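Home | Projects | Updates | Contact

25/12/2025
By Marianna Wróbel

Harnbridge Tidy Rooms: progress report to the Skeluva fund

Since April we have worked through 76 of the rooms on our list, and spent $359 of the supplies money, mostly on bin liners. Davoud Ghorbani would like it noted that he argued for the cheaper ones. He has since seen them split.

Paper cups remain our chief opponent. They turn up on tables, under beds and once in a piano – we have stopped asking. Wrappers come second.

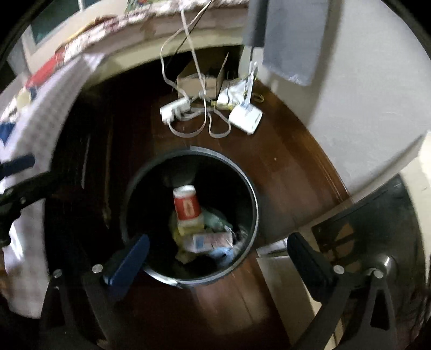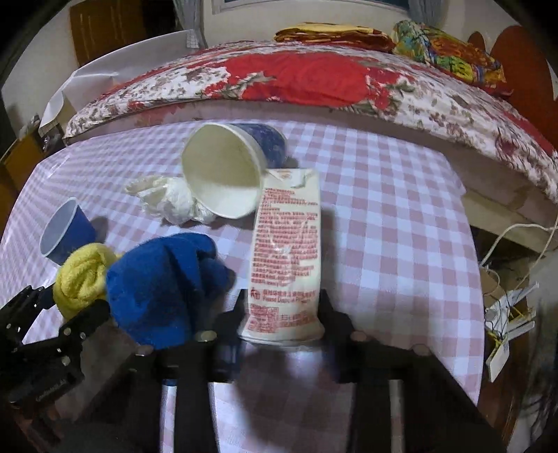 First picture: cup and wrappers in the black bin. Second: the gingham table, cups still out.

Cloths and towels are slower going, as every one needs a decision and Tahmineh Salehi makes them carefully. We expect to need some 215 more liners before the final report, plus 2 brooms. The request is attached, again.

Related
Mulugeta Derese on shelf labels
Ansari hallway: second visit
Supplies list, revised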